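March 2025. Equipment notes, bench two.

Quiet building, so I used the day for the budget.

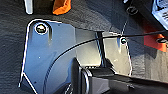 Bracket and cable from the wrist camera, gripper finger at lower right.

The cable is the item I keep coming back to. It is thin and black, it crosses the plate and passes just above the smaller screw, and a gripper finger has to work close by. Every plan I drew up in February treated cable handling as a software matter. I now think it belongs on the purchase list, under fingers.

Present position. The allocation is 2,603 pounds, to be committed before the end of the financial year. Three candidates for it:

Drallavberg, narrow finger set. Slimmer profile than the blocky ones we run, same mounting pattern according to the data sheet. Lead time 8 weeks. The quote leaves out carriage, so I have asked for it again with carriage in.

Protness, wrist camera with closer focus. Small printed labels are blurred at present and I would like to read part numbers without moving the part to a second station. Lead time 5 weeks. Needs a different lens cover, sold separately, which I missed on the first reading of the quote.

Ouali, diffuse light panel. Bright edges on bare metal are the worst of our vision problems. The rim round the larger screw comes up as a white ring, and the edge finder likes it far too much. The panel is the cheapest of the three and the supplier holds stock.

The allocation covers any two of them. It does not cover all three, even with the Ouali discount applied.

My order of preference this morning was fingers, camera, light. By mid-afternoon it was light, fingers, camera. A better camera under the same lighting will give me a sharper picture of the same glare - I should have seen that in February and saved a round of emails. The camera goes to next year's bid, with the lens cover listed as its own line.

Maintenance contract: Plukavport offer 12 months on the arm with one visit included. It comes out of the running costs line and so does not touch the above. Check whether the gripper counts as part of the arm. The wording says "manipulator and fitted parts", which could be read either way.

Still to settle:
Spare fingertips, one set or two.
Whether the dark bench covering stays. It gives good contrast with pale metal and very poor contrast with anything black, cable excepted where it lies over the plate.
Where to mount the panel so that it clears the elbow at full reach.

Orders to be raised tomorrow if the revised Drallavberg quote is in. Otherwise the panel goes on its own.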